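2022년 12월 18일
작업 노트 / 청력보호구 및 야영용 스토브 입고 점검

Ilier 귀덮개 교체용 젤 링, 3월 입고분과 이번 입고분 비교. 이번 로트 번호는 1588. 링 하나 무게는 두 로트 사이에 유의한 차이 없음. 다만 새 로트는 컵 홈에 끼울 때 저항이 크고, 안쪽 립이 한 번에 안 들어감. 손으로 눌러 돌려 끼우면 장착됨. 공구 사용 금지(필름 찢어짐, 시료 2번).

헤드밴드 장력은 Navarro가 측정. 사격용 안경 다리를 끼운 상태와 뺀 상태를 각각 다섯 번씩 반복. 안경 다리가 두꺼운 모델에서 뒤쪽 밀착이 떨어지는 것은 이전 기록과 같음. 다리 얇은 쪽은 문제없음. 원자료는 공유 폴더 713번.

Furalard 폼 귀마개: 말아서 압축한 뒤 복원 시간 51초. 낮은 온도에서는 더 늦음. 저온 보관 조건을 시험표에 따로 적을 것. 끈 달린 형은 끈 접착부를 당겨 봤고 이탈 없음.

Warraich 접이식 스토브. 분해 상태로 237 g, 수납 주머니 제외. 옆판 경첩 한쪽이 뻑뻑해서 접을 때 걸림. 핀 구멍에 버 남아 있음. 줄로 정리하니 해결. 같은 증상이 다음 상자에서도 나오면 공급처에 통보. 연소 시험은 환기 설비 점검 끝난 뒤로 미룸. 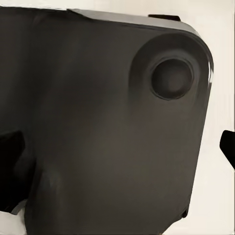 연소 시험 때는 바람막이 유무를 나눠서 기록. 연료는 고체 알코올과 마른 나뭇가지 두 가지로 하고, 물 양과 시작 수온을 같게 맞춤. 지난번에는 시작 수온을 안 적어서 값을 못 썼음.

Teltevska 쪽 카탈로그 문구에 "모든 헬멧과 호환"이라고 되어 있는데 우리가 확인한 것은 두 종뿐. Shamim Satti에게 문구 수정 요청함. 회신 대기.

남은 일: 젤 링 시료 2번 재주문, 안경 착용 조건 표 정리, 스토브 핀 구멍 사진 첨부.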